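The Demonstration

Print this story | E-mail this story

Solomiia Kobzar had 600 in the equipment line and a request on her desk for 1,000. That was thousands, in both cases, and it was already March.

"It pays for itself," said the man from Urkon.

"They all do," she said. "Show me it moving."

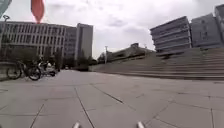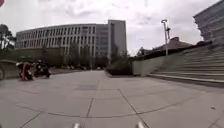

Wide steps, gray slabs, a cloudy sky.

She had asked for the plaza because the Cadine depot looked out on something like it, and because salesmen prefer carpet. The Urkon man talked the entire time. Six units, he said, would cover the whole Clondotitz route, day and night.

"And the steps?"

"It plans around steps."

"Our customers live up them."

He wrote that down. She had noticed that he wrote down whatever he couldn't answer.

Back inside, she went through the quote with a pencil. Batteries were on page two. Spare wheels were on page four, under "Options," and so was the software, which renewed every year at whatever Urkon felt like charging. Item 119 was training for one operator. She had been told there would be no operator.

"Besson bought a dozen," he said.

"I called Besson. Nine are in a shed."

"They're being upgraded."

"In a shed."

She crossed out the six and wrote a one, then put "rental, three months" beside it. He looked at the page for a while and asked if he could use her phone.

"Dial nine first," she said, and started on the forklift tires.

Comments (3)

mudflap: I've sat in that meeting. Ours was a floor scrubber.

Teodora: Who signs off on 1,000 without asking about the steps? Not buying that part.

old_depot_hand: Wish it went on to the rental. I want to know if he ever called back.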